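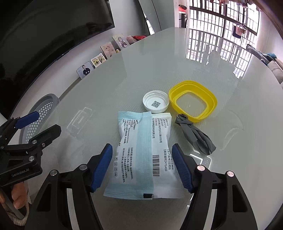

Gravusmont is the sort of town you drive through on the way to Zasham, and I had never once stopped there until the home organizing open day. I'm so glad I did! The whole thing was held in a lived-in apartment, with a proper living room to wander around, and visitors could sit in on the table sessions for as long as they liked. The idea is wonderfully simple (you take the small stuff that piles up in any home and find each thing a place), and I could have watched it all afternoon. I fell for the yellow collapsible silicone container, the kind with stepped sides that folds down to nearly nothing, and I have been hunting for one in that same bright yellow ever since. My own kitchen drawers could swallow 20 of them. Beside it lay a gray cloth twisted up in a knot, which made me feel very much at home, as mine all end up like that too.

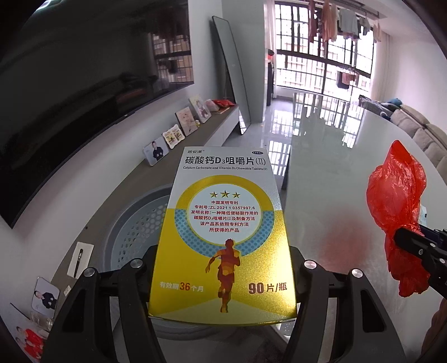
Emese Major
Visits and Days Out editor, Tamlow Neighbors

After tea we moved on to medicines, my weak spot. The calcium and vitamin D3 chewables came up, 90 tablets to the bottle, with a cheerful orange-red runner on the box, and we had a long talk about where such things ought to live. Ngọc Đồng, our host for the day, likes them all together in one basket with the dates facing out. I keep mine in three different rooms, so I kept rather quiet! The round gray basket on the white table had me thinking, though, and I've cleared a shelf at home for something similar.

There were 16 of us, and the next open day is in January. Wear shoes that slip off easily, and eat before you go.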